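Subject: Re: [cakwood-talk] Switching the newsletter and dues over to Bamever
From: Trevor Street list member
To: cakwood-talk

On the evening of the April meeting, at 9:40 pm, the web group wrote:

> Hi all,
>
> As promised, a quick write-up for those who couldn't make it. We've
> been looking at Bamever as a replacement for this list, the paper
> newsletter and the dues envelope. One login covers everything. You
> get a members' map, a calendar, polls, a swap board and online
> payment. The first year is free for groups under 500 households and
> we have 322, so we'd qualify easily.
>
> The folks over in Ostico moved last fall and tell us that engagement
> has doubled. We'd like to make the change this summer and shut the
> old list down once everyone is across. Setup takes 15 minutes per
> household. Please reply with any concerns!

I have concerns, so I'm replying.

First, "engagement has doubled." Doubled from what? I have a cousin in Ostico and she forwarded me what she gets from the thing. In one stretch in April she had 14 notices, and most of them told her that a neighbor had "reacted" to something. One was about a water main. It was in the middle of the pile and she missed it. If a click on a thumbs-up is what we're calling engagement then sure, I believe the number. I'd like to know how many people came to their spring cleanup compared with the year before, and I notice the write-up doesn't say.

Second, the free year. What does year two cost? I went to the Bamever site and looked. There's a page called Pricing and it has no prices on it. It has a button that says "Let's talk." In my experience a company that wants to talk about the price has a price I won't like. By then the dues records will be in their system, the list will be gone, and we'll pay whatever it is.

I also read the terms, all of them, on a screen that kept trying to show me a tour. The part on leaving says we can export "member-generated content in a supported format." It doesn't list the formats. Our list archive is plain text. I can open it on any computer I've ever owned and I expect I'll be able to open it on the next one. Can somebody in the web group ask them, in writing, what we'd get back and in what form?
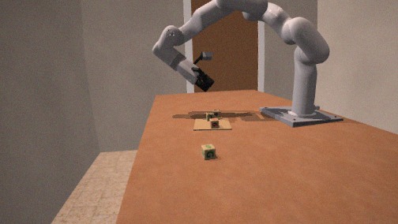
Third, 15 minutes per household. I'd guess that was timed by a person who already had an account. Half of Trevor Street is over seventy. A couple of houses at the bottom of the hill have no internet except what they get on a phone, and the cell signal down there is a rumor. Those people read the paper newsletter because it comes through the door and stays on the kitchen counter until they've read it. Are we dropping them, or will we go on printing it for them? If we go on printing it, what are we saving?

Then there's the members' map. I don't want to be on it. The write-up lists it as a feature and doesn't mention whether a household can say no. I tried the demo and the switch for hiding your address is on the third settings page, off by default. A list of who lives where, tied to a calendar where people post that they're away for two weeks – I'm sure it's all very secure. They all are until the letter comes.

The poll feature I could live with. Our voting by show of hands is a mess and has been for years, and I was on the losing end of the speed bump count, so I have no love for it. The swap board looks fine too. I'd probably use it, I have a chest freezer to get rid of.

But none of that needs us to close this list. It costs us next to nothing. The hosting is paid through 2036, thanks to whoever had the sense to prepay it back when we had a surplus. It's ugly and the search is bad and people top-post (I know, I do it too when I'm on my phone). It also works. When the creek came up, the messages went out and people moved their cars.

So what I'd ask for, before any vote:

A price for year two and year three, from the company, in an email we can all read.

The export question answered.

The map off unless a household turns it on.

The list left running for at least a full year next to the new thing, so we can see which one people use. If this list goes quiet by itself, I'll be the one to turn off the lights and I won't grumble about it – well, not on the list.

If the answer to the first one is "let's talk," please put me down as a no.

One housekeeping item while I'm here. The June newsletter still says the gate code is changing and doesn't say when. Does anyone know? I've got a gravel delivery coming and the driver will need it.

--
cakwood-talk mailing list
To unsubscribe, send a blank message with "unsubscribe" in the subject line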